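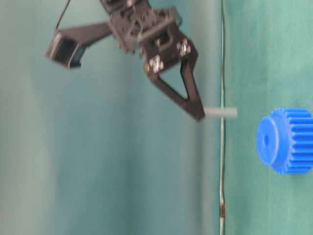 Sourdough starter won't rise after move to new kitchen

Category: Starters & Ferments > Help Desk > Solved

Opened by: Doaa Fawzy
Picked up by: Abundio Barajas
Status: closed

Doaa wrote:
Hi all! I moved to Sirkencombe in March and my starter came with me in the car, wrapped in a towel. Back in the old place it doubled by lunchtime every single day. Now it gives me a few bubbles, a thin gray liquid on top, and that's it. Same flour (Badier whole wheat), same jar, same feeding time. I've tried 2 loaves and both came out like paving slabs. What am I missing?

Abundio wrote:
Welcome, and don't throw it out! The gray liquid is just hooch, so your starter is hungry but very much alive. Can you tell me how much you feed it, where the jar sits, and whether you're on tap water?

Doaa wrote:
Equal weights, 40 grams each of starter, flour and water. Tap water, yes. The jar lives on the windowsill over the sink.

Abundio wrote:
OK, let's change one thing at a time.
1. Move the jar off the windowsill tonight. Top of the fridge is lovely.
2. Keep the flour and the amounts as they are.
3. Put a rubber band at the level of the dough right after feeding, and write down how high it gets.
Report back in 2 days.

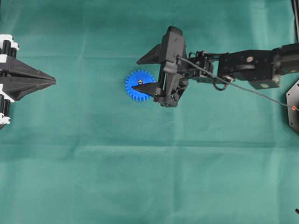
Doaa wrote:
Moved it! It rose a finger's width above the band and then sank. Better, but still sleepy.

Abundio wrote:
That's real progress – cold was part of it. Next, leave a jug of tap water out overnight and feed with that. Discard down to a spoonful first, so there's plenty of fresh flour for it to eat.

Faizal Chin wrote:
Jumping in to say a bit of rye did wonders for mine. One spoonful per feed, and the smell is fantastic.

Doaa wrote:
Day 7 and it DOUBLED! I did the water and the spoonful trick, and then added Faizal's rye yesterday. It smells like apples. Baking tomorrow – thank you both so much!

Abundio wrote:
Wonderful news! Give the dough a long first rise and tell us how the crumb looks. Closing this one, but reply any time and it reopens.

Related tickets
Crust too pale in a gas oven
Can I freeze a starter?
Dough sticks to the basket every time

Contact the help desk | © Pristorano Home Baking | Back to top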